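Braststead Shared Office, Tenants' Meeting
Minutes, May
Meeting room, second floor. Started 4:10 p.m.

Present: the chair, the secretary (taking these minutes), the office manager, one person each from Tratero, Rekia and the bookkeeping firm, and three desk renters. Tsolakis sent regrets and a written comment, read out under item 3.

1. Minutes of the last meeting

Accepted with one change. The last minutes said the front door closer "has been fixed." The Tratero representative asked that this read "was looked at." Changed.

2. Supplies spending

The office manager handed out a one-page sheet. The shared supplies budget is $500 for the half year. Of that, $62 has gone on markers and pens and $69 on paper and notepads. The rest of what has been spent is coffee filters and printer toner, listed on the back.

The Rekia representative asked how anyone could spend $62 on markers when there is never one that works. The office manager said the receipts were in the folder and anyone could read them. The Rekia representative said the receipts were not in doubt, only the result.

One desk renter said the dead markers go back in the holder along with the good ones, so everybody tests the same dead markers over and over. General agreement that this happens. No agreement on who does it. The chair asked that we not go into that again.

It was suggested that we switch to refillable markers. The bookkeeping firm said their previous office did this and ended up with a bottle of ink in a drawer and no one willing to open it. Suggestion left open, no one volunteered to price it.

3. Proposal: supply station in the back corridor

Tsolakis had proposed in April that all pens, markers and paper be pulled off the desks and kept at one station in the back corridor, with a sign-out sheet. Their written comment said this would "cut waste and bring order to shared materials."

The chair asked for views. The Tratero representative said they would like to see what waste, exactly. The cheapest of the corridor cabinets priced so far would eat most of what is left in the budget, and it would be used to guard items worth a dollar or two each. The office manager said the cabinet could come out of the furniture line. The Tratero representative said that was still money.

The secretary asked who would check the sign-out sheet. The proposal does not say. One desk renter said they would not walk to the corridor and sign for a marker in the middle of a phone call, and expected most people would keep a private stock in a bag, so the station would sit there full.

The bookkeeping firm was mildly in favor, on the grounds that the present setup is also not working.

Vote: one for, five against, the rest abstaining. Proposal not adopted. Tsolakis may bring it back with a price and a name attached to the checking.

4. Desk setup trial

Last time it was agreed to try a plain setup on the desks along the plaster wall: a mesh pen holder with board markers at the back, paper within reach, nothing else left out overnight. The office manager reported that people like it. The chair asked how many people had been asked. The office manager said it was more of an impression.

Points raised:

The Rekia representative said a clear desk looks good in the morning and that they would be more impressed by one at 5 p.m.

A desk renter said board markers are the wrong thing to put next to paper. They are meant for the whiteboard, they are fat, and they go through a thin sheet onto the wood. The office manager said this had not been reported. The desk renter said they were reporting it now. Agreed to try one on a scrap sheet before ordering any more for the desks.

The bookkeeping firm asked for at least one ordinary pen in each holder. Agreed without a vote.

Caps. It was said that half the trouble is caps not pushed back on until they click. The chair doubted that a notice would help, as there are already notices about the sink, the door and the thermostat. No notice.

The trial carries on until the next meeting. The office manager is to ask every person who uses those desks and write down what they say, including the complaints.

5. Whiteboard in the meeting room

The board no longer wipes clean. The office manager has a quote for resurfacing and another for replacement, and the replacement comes to over $2,000. Several people thought this was a misprint. The office manager will call and check.

The Tratero representative asked whether anyone had tried cleaning it with something stronger than the dry eraser. It was believed that someone had. No one present had done it or seen it done. The secretary will buy a bottle of board cleaner and try it on the bottom left corner before any further talk of quotes.

6. Other business

The thermostat was raised. The chair said it had been raised at each of the last four meetings and would be taken first next time so that it could not run over the end.

A desk renter asked if the window by the printer could be unstuck. Office manager to look at it. The secretary was asked to write down that this is the second time the office manager has been asked to look at it.

7. Actions

Office manager: written comments from users of the wall desks; one ordinary pen per holder; call about the whiteboard quote; printer window.

Secretary: board cleaner, and a report on whether it did anything.

Chair: reply to Tsolakis on item 3, with the vote.

All tenants: throw out dead markers. The Rekia representative asked that it be recorded that they do not expect this to happen.

Meeting closed at 5:25 p.m.

Attachment A. Wall desk, marker and paper
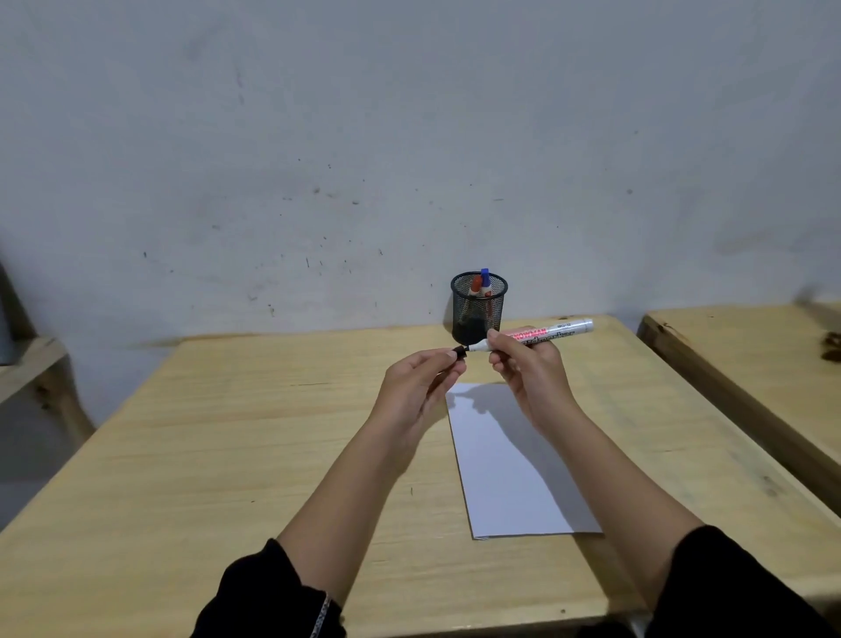 Attachment B. Supplies sheet

Markers and pens: $62
Paper and notepads: $69
Coffee filters and toner: see back of sheet, copies with the office manager
Budget for the half year: $500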